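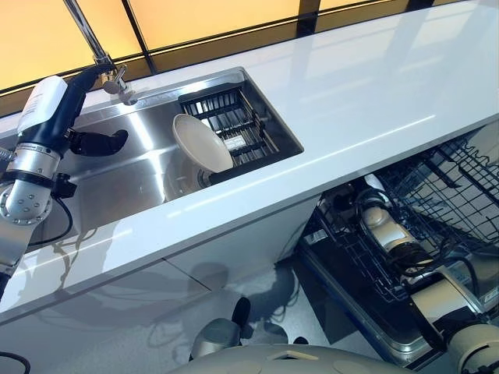 Trinavstead Robotics Club: Frequently Asked Questions

Written by Yolanda Sotelo, faculty adviser. I teach shop and one section of statistics, and the second job has ruined me for robot demos. Parents and new members keep asking the same things, so I wrote down what I tell them.

What is the club working on this year?
Dishes. The project is called Distent, a name the students picked before I could object. The goal is a two-armed mobile robot that moves plates between a sink and a dishwasher. I thought it was too ambitious in September and I still think so.

Does it work?
Depends what you mean by work. If you mean "has it ever picked up a plate," yes. If you mean "would I let it near my own plates," no. Anyone who gives you a one-word answer to this question is selling something, and that includes our own seniors at the activities fair.

I saw a video of a robot cleaning an entire kitchen. Why can't yours do that?
I've seen it too. Ask how many tries it took, whether it was sped up, and whether a person was steering from another room. Most of those videos won't say. We make new members write down those three questions before they watch anything.

Will the robot be doing this by itself?
Some of the time. A student drives the arms by remote control to record a task, and later a trained program tries to repeat it. Every clip we post has to be labeled "driven" or "on its own." If the label is missing, assume driven.

How much practice data do you need?
The plan calls for 3,000 recorded tries. I have my doubts about that figure. It came from a student who liked the sound of it, and I haven't seen a good argument that 3,000 careless tries would beat 800 careful ones. We'll stop at 800 and test before anybody records more.

What's so hard about a plate?
It's thin and smooth, and the place you want to grab it is often the place leaning on something else. A dish rack gives you slats to catch on. The dishwasher is worse, with tines everywhere and a door you have to reach over. Then there's the shine. Steel and glossy counters throw reflections back at a camera, and a program that did fine at noon can get confused at 4:30.

Students tend to blame the software first. I'd look at the fingers. A long, flat finger can slide in behind things, and it can also shove them over if it comes in at a bad angle. Before changing any code, watch the tip and write down where it touches first.

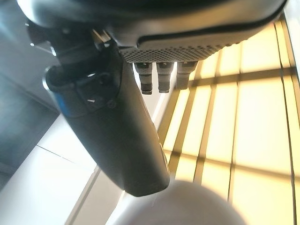
Do that for a whole afternoon and you'll know more than you would from another week of tuning. The notes go in the shared log, including the boring ones. I don't accept "it just missed" as an entry.

Does my kid need to know how to code?
No. We need people who will label recordings, check cables, and reset the dishes over and over without cutting corners. Of the 9 members this year, the ones who learned fastest were the ones who kept decent notes.

Are you entering the Pacheco Cup?
Maybe, in November. The scoring gives a lot of points for presentation and very few for doing the same task twice in a row. I've written to the organizers about this. The students want to go anyway, and they get a vote.

Should we buy the Nimura home kit to get ready?
I wouldn't. It's a fine toy, but it won't teach much that carries over. Save the money.

When do you meet?
Thursday after school until 6:00. Tie back long hair, wear closed shoes, and keep your hands out of the arms' reach unless the driver has called a stop. Visitors are welcome, and they're encouraged to ask how many times we tried it first.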